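Chapter 7
Care of the Cell Enclosure

The Vutham cell is entered through one hinged door, and its controller will not enable the drives until the door circuit is closed. Over 36 percent of the unplanned stops logged at the Staddale plant began at this door -- most of them with dirt on the lock hardware.

Section 2 covers cleaning. Lock out the cell, hold the door steady with one hand, and wipe the lock plate and the parts that project from it with a cloth.

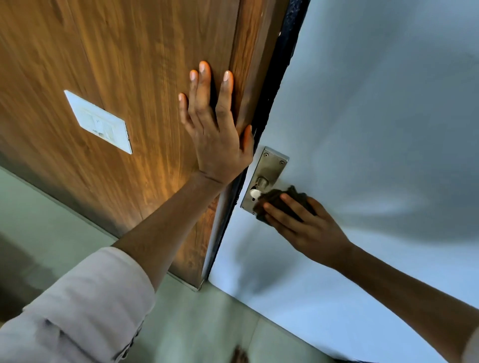
Do not spray cleaner at the lock. Check the plate screws, close the door, and confirm that fault 269 clears before restoring power.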